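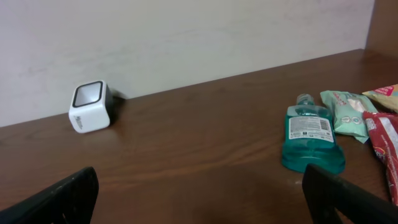
Wrist view, gripper open, mouthwash bottle just past the right finger.

I've been running Wakoseo on our two-arm table setup since October, and I like it a lot more than I thought I would (I came in grumpy, having just thrown out a month of my own scripts). It's the planning and control package from Dasbridge: you give it your camera feeds, mark the drop zone, and it works out which arm goes for what.

The part I love is the two-arm scheduler. My old code locked one arm until the other was home, and it was painful to watch. Wakoseo lets both move and keeps a little bubble of space around each. Setup took me 2 evenings, mostly hand-eye calibration, and the wizard for that is great! You can redo one wrist without touching the other. My test job is dull on purpose: snacks and a mouthwash bottle, into a gray basket. 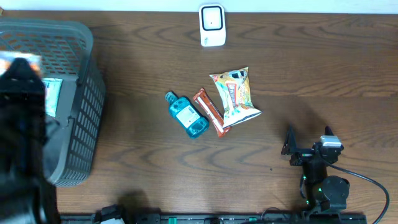 What bugs me

See-through plastic. Wrappers are no trouble, even crinkly shiny ones, but the bottle is another story. On default settings the grasp finder gave me 12 candidates for it and most were up by the neck, where I'd never grab it. Switching to the "merge wrist views" option cleaned that up, though planning went from quick to over 85 milliseconds a cycle.

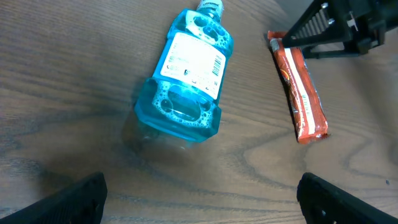
Bottle and orange wrapper from a wrist camera, with the other gripper at upper right.

The log viewer is also a mess. Meirion Mathias on the user forum posted a filter file that hides the 187 warning types you'll never care about, so go get that first.

Would I pay for it again? Yep, and I've already renewed. If you only have one arm, I'd try Ukeo before this, it's simpler and you won't miss the scheduler.

Contact | Copyright Þórarinsdóttir Bench Notes | Back to top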